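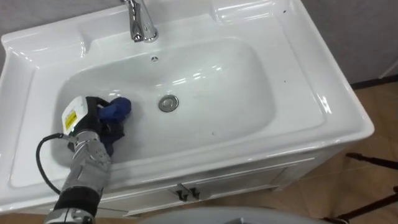

The blue cloth on the inner wall of the bowl.

Bathroom sinks in the Okamholm apartments

In July we received many questions about the white sinks in the shared bathrooms, so we want to write down how we like them to be cleaned. The sink and the wide rim are one ceramic piece, and this surface does not like scouring powder. Please use a soft cloth and a few drops of the Hemmin liquid, which stands in the hall closet on floor 3.

Begin with the walls of the bowl and go down in the direction of the drain. After this, take the rim and the ledge behind the faucet. The chrome parts come last, with a dry cloth, or the water leaves white spots on them.

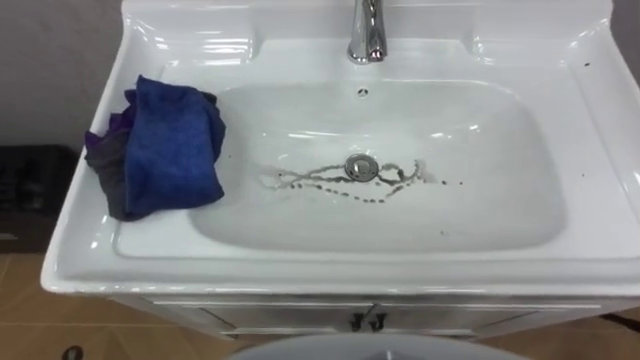

Dark streaks and dots by the drain stopper, with the cloths on the left side of the rim.

Dirt likes to collect at the bottom of the bowl, and it is easy to forget a small dot there. Let the faucet run for a short moment and wipe one more time. The small overflow hole needs also a wipe.

Used cloths go into the basket by the laundry room, and every 14 days we put new ones in the closet. If the stopper in your sink sits too tight, please write to the Hesteck office before 4 p.m. and do not pull it with a tool.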